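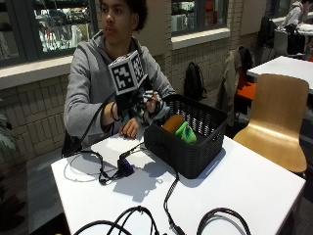
Slide 1: Two kinds of load on one floor

Speaker: Juška. Start at once, the room in Stulbridge closes at 5 p.m. and the questions take longer than the talk.

Say first what the talk covers: storage floors in older buildings, and how to check them when the use changes. Snow and wind are not covered. Ask who has worked with a change of use before, and wait for the hands.

Explain the two checks. The first uses a load spread over the whole floor. The second uses one heavy load on a small area. Many reports that I receive contain only the first check. Both must be done, and the worse result decides the joist size.

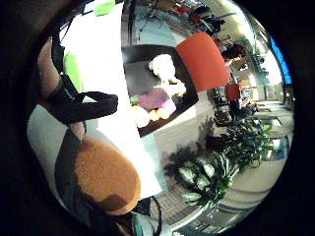 CASE A: STORE ROOM ABOVE A SHOP

The owner wanted to put a safe weighing 2,000 pounds near the middle of the span. The old drawings gave only the spread load. Show the joist plan and let people look at it before speaking.

Prodeck supplied the new floor panels. Their table is for spread load only, so I asked them for a separate letter. Mention that this letter must go with the permit papers.

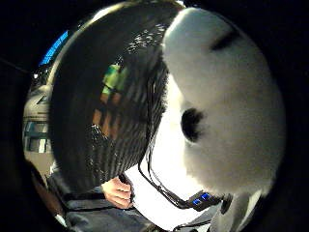
A concentrated load must be drawn with its real contact area. In the Prinileo model the first result was wrong because the safe was entered as a point, with no size. Then the panel fails everywhere on the screen, and people stop believing the program. Use the black oval spot on the white fur to explain it: the spot is the foot of the safe, the fur around it is the floor that must share the work. After this show the second run, with a steel plate under the safe, 200 mm on each side.

If there is time, say something on deflection. If not, skip to the last slide and leave the load table on the screen during questions. Handouts are by the door.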